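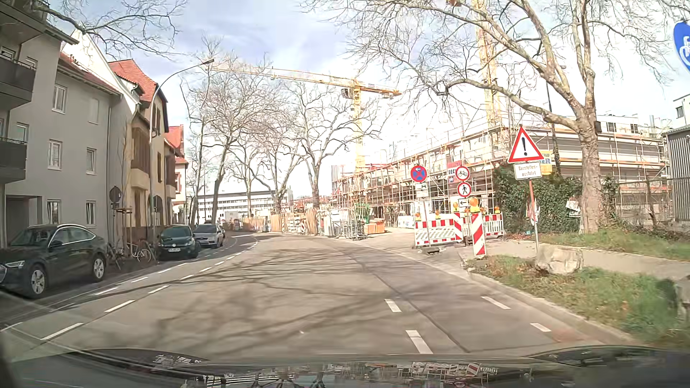 Ticket 755: Seminar registration form rejects valid bookings

Status: Resolved
Priority: High
Component: Event registration (Lorkex forms module)
Reported by: Events desk, Narcombe Institute for Regional Policy
Assigned to: Sekar Simanjuntak
Opened: Friday, November 13, 2020

Summary

Bookings for the institute's public seminar on water treaties and border security fail at the last step. The visitor fills in name, organisation and email address, presses Confirm and gets "This session is full". The room limit was not reached. The online stream, which has a limit of 800, shows the same message.

Steps to reproduce

1. Open the seminar page in the French or English version.
2. Choose Attend online.
3. Fill in all required fields.
4. Press Confirm.

Expected: confirmation page and email with joining link.
Seen: "This session is full". No email sent. No entry in the bookings table.

The Arabic version of the page accepts the booking.

Log

09:10 Reproduced on the live site in two browsers. Not reproduced on the test server.

09:25 Cleared the page cache. No change.

09:40 Checked the bookings table. 13 entries for the seminar, all made through the Arabic page. Speakers and moderators are held in a separate list and do not count towards the limit.

10:05 Compared session settings by language. Arabic: room 30, online 800. English and French: room 30, online blank. The module reads a blank limit as zero. This explains the online failures but not the room failures.

10:30 Entered 800 in the English and French online fields. Online bookings now go through. Room bookings still refused.

11:15 Room refusals traced to the press allocation. The events desk had reserved seats for journalists by making a block booking on the English page, then copied that page to make the French one. The block was set to "all remaining" and takes every free seat in any language version where it is active. It was never added to the Arabic page.

11:20 Asked the events desk for the correct number of press seats. Waiting.

12:50 Reply from events desk: up to 13 press seats, to be released the evening before if not taken. Block changed to a fixed number and linked to the main record, so all three language versions share it.

13:05 Test bookings made for room and online in each language. All confirmed, emails received. Test entries deleted.

13:30 Events desk reports that two embassy guests tried to book yesterday and gave up. The module does not store refused attempts, so their details cannot be recovered from our side. Events desk will write to them directly.

Cause

Two separate settings faults: a blank online limit in two language versions, and a press block set to take all remaining seats. Both date from the page template built in August for the Sembiring lecture, which had no online stream and was open to press only.

Follow-up

The old template has been withdrawn. Use the one named Belent for all new seminars. A blank limit now gives a warning when the page is saved. A request to store refused attempts has been passed to the module's developers and is tracked separately.

Closed by S. Simanjuntak after confirmation from events desk.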